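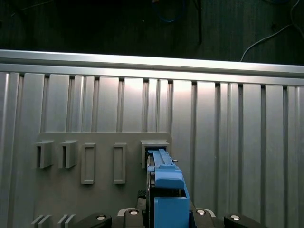 6 Jun 2023. Spent the morning on the insertion set for the Kasley cell and the afternoon finding out how much of it I can keep. The target is 300 accepted demonstrations per receptacle before Isaksson's people will start a training run, and the right-hand one is the slowest. It is the square-framed position at the end of the row of five, and the blue part goes in by its long narrow upper arm, so the stepped middle and the blocky body below it take up a good share of what the wrist camera gets to see. The ridged aluminum behind the plate also throws bright vertical bands, and I expect the encoder to latch onto those before it learns anything about the slot. I have left the panel in place. The cell at Skorville has the same stock behind the fixture, and covering ours would only move the problem to a later month.

Procedure as run today. Operator brings the part to the approach pose by teleop, pauses, starts the recording, inserts, holds, releases, backs off, stops the recording. Start pose is jittered by script within a small box so we don't collect the same trajectory over and over. The jitter was off for the first block after the restart because the config had reverted to the April defaults. I caught it when I plotted the start positions and got a single dot. Those episodes are moved to a side folder and marked as fixed-start. They may do for the regression check. They are not going in the training split.

Total on disk is now 627 episodes over all positions, before review. I went through today's part at double speed with the force trace next to the video. Of those I rejected 75. Most had the operator correcting sideways after contact in a way that looks fine in the video and terrible in the trace – a long flat push against the rim, then a jump when the part finds the opening. A policy trained on that will learn to lean. A smaller group had the recording started late, so the approach is missing. I could salvage these as contact-only segments, but the loader does not support variable start phases and I am not writing that this week.

Romana argues that I am rejecting too much. Her point is that recoveries are worth more than clean runs, and that a set with no bad contacts leaves the model with nothing to do when it makes one. I agree in principle. My objection is to mixing them unlabeled. We settled on a field in the episode header, 0 for clean and 1 for recovery, with 2 for anything we can't agree on. She will relabel the rejects tomorrow and I will stay out of it until she is done.

Edvin looked at timing. Gripper state was being logged one control cycle behind the arm pose. At insertion speed this is small, but at release it puts the fingers closed in a sample where the arm is already retracting. He patched the logger and wrote a script that shifts the old files. I ran it on a copy first and compared a handful by hand, then ran it on everything. File hashes are in the shared sheet. The old files stay on the Bellex drive until the end of the project.

Some notes for myself on operator behavior, including my own. Speed goes up over a session and so does peak force. I set the pause at the approach pose as a fixed delay in the script so it can't be skipped. I also tend to tilt the part the same way on every entry, which shows up plainly when all the wrist angles are laid on one plot. Romana tilts less and takes longer. Both styles should be in the set, and the operator ID should be in the header too – it currently is only in the folder name, which the loader discards.

Exposure on the wrist camera is still automatic. It drops when the bright panel fills more of the view, and the black finger plates lose all detail. Tried a fixed value late in the day and recorded a short block with it. The fingers are readable, the panel clips. Not decided. I will run both through the encoder and look at the features before changing the default.

Left to do: relabel, header field, exposure comparison, then back to the two narrow brackets at the left end of the plate.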